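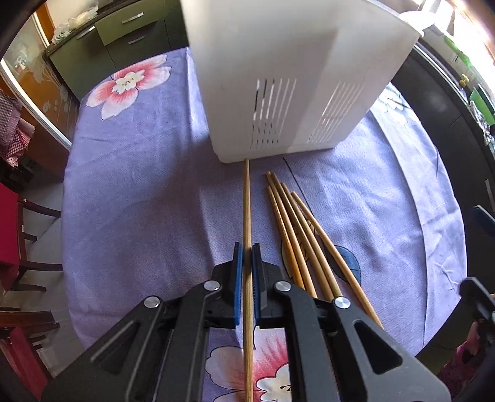 A thin wooden stick between the blue pads of a hand-held gripper. Five more sticks lie on the cloth beside it.

The Stick That Was Not There

How a small fault in a hand-held gripper spoiled two weeks of work before somebody looked at the pads

The first sign of the trouble was a number that looked too good. At Prerimex, a small company which prepares recordings for people who train robot arms, a session of picking thin sticks normally gives a few failures for every hour. In one week of May, the failures almost disappeared from the reports. The people in the office were pleased, and for several days they stayed pleased.

The work itself is simple to explain. A person holds a gripper by hand and uses it to do the small jobs of a house: lift a cup, fold a cloth, take one stick out of a bundle and put it in another place. A camera on the tool looks at the fingers, and a sensor in the handle writes down how far they are open. Later, a robot arm with the same kind of fingers should learn to repeat the movement. Prerimex does not do this in a laboratory. It sends the tools to normal apartments, with normal tables and whatever tablecloth the family has.

Thin sticks are the task that the operators like the least. A cup forgives you if you come a little from the side. A stick does not. It rolls, it turns between the pads, and if you take it near the end, the other end goes down and touches its neighbors. Because it is so thin, the fingers are almost closed when they hold it, and in this small difference between "almost closed" and "closed" the whole problem was hiding.

The software decides if a grasp was good by reading the opening of the fingers. If they stop before the zero point, there must be something between them. For a cup or a sponge this rule is very safe. For a stick it depends on knowing exactly where zero is, and in one of the tools, zero had moved.

The tool in question was a unit the operators called Ruawai, after a label which some earlier user had put on its carrying case. One of its grip pads had been replaced at the workshop of Patillow, the firm that does the repairs. The new pad was good and it was glued well. It was also a little thicker than the old one, and after gluing it the zero should be measured again. The instruction for this is on the second page of the repair sheet. The sheet that came back with Ruawai had one page.

So the fingers with the thicker pad closed on nothing, stopped a hair too early, and reported that they were holding a stick. Every empty grasp was written down as a success. When the operator missed, she saw it, of course, and tried again. But the recording already had its green mark, and the second attempt received another.

An operator who worked with Ruawai for most of that period told me that she did notice something. "I missed it and the light was green," she said. "I thought maybe the light is late." She mentioned it on Friday, at the end of the shift, to a colleague who was packing the tools. He thought that she was speaking about the battery light, and he changed the battery.

I do not find this story funny, although it was told to me as a funny one. It is how most faults survive. The message was given, and it was given in time, but the form where it should have been written has only boxes for damage, battery and lost parts.

The fault was found by the customer. Erkine, which builds kitchen robots, trained its arm on the new recordings, and the arm learned something strange. It came down beside the bundle, closed its fingers in the air, and lifted them with great confidence. Then it moved the nothing to the other side of the table and opened. An engineer there tried it 13 times in one morning and the arm never touched a stick. He first suspected his own camera, then the lamp above the bench. Only after lunch did he open the original recordings and watch them with his own eyes.

Prerimex took back the whole delivery, which was 2,689 recordings, from several tools. Those made with Ruawai had to be reviewed by hand. Two people watched them at half speed and found 225 grasps that were marked as good and had no stick in them. The real number may be a little higher. In a part of the recordings the hand turns so much that the pads cannot be seen well, and these were simply thrown away.

Nobody was hurt, and the money lost was not large. But the people at Erkine asked an uncomfortable question. Their next project is an arm that passes objects to a person, and among the objects are knives. An arm that believes it holds a knife when it does not is only annoying. The same wrong zero in the opposite direction would give an arm which believes that its fingers are empty when the knife is still there.

The repair rules have since been changed. A tool that returns from the workshop must close on nothing and then on a steel gauge, with both readings signed by the person who makes them. The operators repeat the empty closing at the start of each session, and the form has a free line at the bottom. In its first month, the line was used mainly to complain about the weight of the tool.

Ruawai is again in use. Its zero was corrected in less than an hour.

Related articles
When the Emergency Stop Is Behind the Door
Reading a Repair Sheet: What Workshops Leave Out
The Warehouse Cart That Was Afraid of Shadows
Why Soft Objects Are Still Hard for Robot Hands
Letters: More on Sensor Drift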